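Bradthorpe Community Help > Home and Workshop > Tables and Benches

Gray marks on a white tabletop, how do I get them off?

tablesaw_656
October 28, 2018

I have a white Rolmont work table in the spare room. I use it for sorting parts and wrapping packages. Over the summer it picked up a lot of gray streaks, mostly where I slide metal boxes across it. Dish soap does nothing. I tried a kitchen scrub powder on one corner and now that corner looks dull next to the rest. Are the streaks scratches, or is it something sitting on top? I would like to keep the table white and not paint it. The store in Bradthorpe no longer sells replacement tops.

3 replies

minolis_bench

Just get a new one. White tables always end up like that.

eastside_gluepot

Run a fingernail across one of the streaks. If the nail catches, it's a scratch and you are stuck with it. If it doesn't, it is most likely metal rubbed off the boxes, and a damp melamine sponge will usually take it off. Use light pressure and wipe with clean water after. Stop if the shine starts to go. The dull corner is from the powder and won't come back. You can try 3000 grit paper, used wet, to even it out, but test it on the underside edge first. I did this on an Eichhorn desk and it came out OK, not perfect. Put felt on the bottom of the boxes, too.

plainbench16

Gray streaks came back on my table every 2 weeks until I changed how I clean it. I wipe it with a barely damp cloth at the end of the day and use rubbing alcohol on anything left over. No powder, no steel wool. I also quit using the patterned mat I bought in July, because small screws disappeared on it. The top I work on now is plain white apart from a faint gray smudge or shadow near the right edge and a few tiny dark specks at the back, and dark things stand out on it well, so I would keep yours white if you can. Try the sponge first like the post before mine says, then the alcohol.

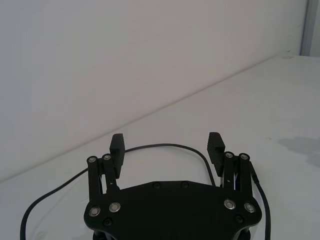
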